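Wavham is a cooking school with two teaching kitchens, a small shop and an office upstairs. We teach adults who want to cook ordinary food at home and do it a little better than they do now. We don't train restaurant chefs, and we don't give certificates.

## How the school started

Hortensia Jara opened the school after 16 years of cooking in hospital and school cafeterias. She had been giving lessons at home to neighbors, mostly people who had been cooking for years and were tired of making the same few meals. When the group got too big for her kitchen, she rented the ground floor of a former upholstery shop on Harju Street. The first kitchen had four secondhand stoves and one sink. The sink was the problem. Everyone finished at the same time and stood in line with their pans.

Abelardo Orellana joined in the second year. He had been a baker and wanted to stop getting up at three in the morning. He took over the bread classes and later the ordering, the schedule and most of the equipment repairs. He and Hortensia now own the school together.

The second kitchen was added when the tenant next door moved out. We took down part of the wall between the units, put in a wide door and moved the dishwashing to its own room at the back. Classes can now run in both kitchens at once. Bread is usually on the street side, where the deck oven is.

## What we teach

Most people begin with Basics, a course of six evenings. It covers knife work, stocks and soups, eggs, rice and beans, roasting, and one evening on using up what is in the refrigerator. You cook at every session and eat what you made before you leave. The recipes are printed and handed out at the end of the class, after the cooking, so that you watch the pan and not the paper.

After Basics you can take the single-subject courses in any order:

- **Bread at home.** Four sessions. White and whole wheat loaves, rolls, flatbreads and one enriched dough. The starter course is separate.
- **Vegetables.** Three sessions. The content changes with the season, so some people take it more than once.
- **Fish.** Two sessions. You will fillet a whole fish, and you can take the bones home for stock.
- **Pastry.** Four sessions. Short crust, rough puff, choux and custards. We work by weight only.
- **Cooking for one or two.** Three sessions. Smaller pans, shorter lists, what to freeze and what not to.
- **Preserving.** Two sessions, offered in late summer and again in January for citrus.

We also run a Saturday-style open kitchen once a month. There is no lesson. You sign up, bring a recipe that has gone wrong for you, and cook it with a teacher in the room. It costs less than a class. People bring gravy, caramel and pie crust more than anything else.

## How a class runs

Each class has one teacher and one assistant. Twelve people is the limit in the front kitchen and eight in the back. You'll work in pairs for most dishes and alone for knife work and bread.

Classes start on time. The first quarter of an hour is a demonstration, and it is hard to catch up if you miss it. If you are going to be late, call the office and someone will tell you whether it still makes sense to come in. After the demonstration you collect your ingredients from the side table and start. The teacher goes from pair to pair. We stop two or three times in an evening to look at something together, such as how far to take the onions or what a dough looks like before the second rise. 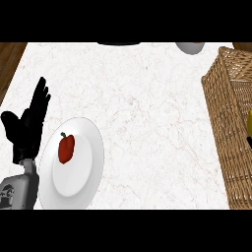

Cleaning up is part of the class. Pots go to the back room, where the assistant runs the machine, and everyone wipes down their own place, sweeps around it and returns the knives to the rack. Boards are scrubbed with hot water and left standing on edge. We ask that you don't put the wooden spoons in the machine.

Wear closed shoes and tie back long hair. Aprons and towels are provided. If you would like to use your own knife, bring it wrapped, and the teacher will take a look at the edge before you start.

## Who teaches here

**Hortensia Jara** teaches Basics, vegetables and preserving. She plans each course and tests every recipe at least three times on the home-size stoves in the back kitchen.

**Abelardo Orellana** teaches bread and the starter course.

**Theophilus Eshun** teaches fish and most of the open kitchens. He worked on the line in hotels and then in a fish market. His class on sauces, added last year, fills faster than any other. If you want a place in it, put your name on the list early.

**Nélida Domínguez** teaches pastry. She came to us as a student in Basics, assisted for several years and then took a year away to work in a pastry shop. She also writes the printed recipes, so complaints about the wording go to her.

**Eulalia Iturra** runs the office. She answers the phone, keeps the waiting lists and handles refunds, gift cards and private bookings.

The assistants are paid. Most are former students. If you have finished Basics and at least two other courses and would like to assist, talk to Eulalia. You'll shadow another assistant for three evenings first.

## Ingredients and equipment

Our flour comes from the Flaltberg mill, which delivers every other week. We use their all-purpose and their bread flour in all classes and sell both in the shop in five-pound bags. The recipes will work with supermarket flour too. You may need a little less water.

Vegetables come from two farms and a wholesaler. Fish is bought on the morning of the class, so the kind of fish on the schedule is a plan and may change. Eggs, butter and milk are the same ones you would buy at a grocery store, on purpose.

We keep the equipment plain. The pans are stainless steel and cast iron. Nonstick is used for eggs and nothing else. Each pair has a scale, a thermometer, two boards and a set of mixing bowls. There are stand mixers in the front kitchen, but in the bread classes the first dough is always kneaded by hand. The blenders are Stonex. We have had other makes, and these are the ones Abelardo can get parts for.

The shop sells what we use in class and a few books. It is open whenever the office is open.

## Allergies and diets

Tell us when you book. We can adjust most courses for people who don't eat meat, dairy or eggs, and for most nut allergies. Tree nuts and peanuts are not used in Basics. We can't offer a gluten-free kitchen. There is always flour in the air and on the equipment here, and anyone with celiac disease should not take classes with us. We would rather say so plainly than have someone get sick.

Wine is not included and not sold. You may bring a bottle for the meal at the end, except on knife night.

## Prices and places

Fees are listed on the course page and include all ingredients. A deposit of 20 percent holds your place, and the rest is due a week before the first session. If you cancel more than a week ahead, we return everything. After that we return the fee only if someone on the waiting list takes your place, and usually someone does.

If you miss a session, you can make it up the next time the course is offered, as long as there is room. You can't send a friend to a single session of a longer course. We tried it, and it was hard on the person's partner.

Two places in each Basics course are free for people who can't pay. There is no form to fill in. Call or come by and ask Eulalia. The places are paid for by the shop and by students who round up their fees. They have been part of the school since the second kitchen opened, and about 100 people have used them so far.

## Private groups

We take private groups of up to twelve in the front kitchen, on dates when no course is scheduled. Groups choose from four menus. We don't do competitions or timed contests, and we don't take groups that want to watch without cooking. Children over ten are welcome in a private group if there is one adult for every two children.

## Finding us

The school is on Harju Street, two doors down from the hardware store. The entrance is on the side, through the gate. There is a ramp to the front kitchen, and one station there has a lower counter and an open space underneath. The back kitchen is up two steps, and we can move a class to the front if you let us know ahead of time. The office upstairs can only be reached by stairs, so please call, and Eulalia will come down.

Street parking is free in the evening. There is a bicycle rack inside the gate.

For course dates, see the schedule. For anything else, call the office in the afternoon or leave a message, and Eulalia will call you back the next working day.

*Page last updated 18 Aug 2023*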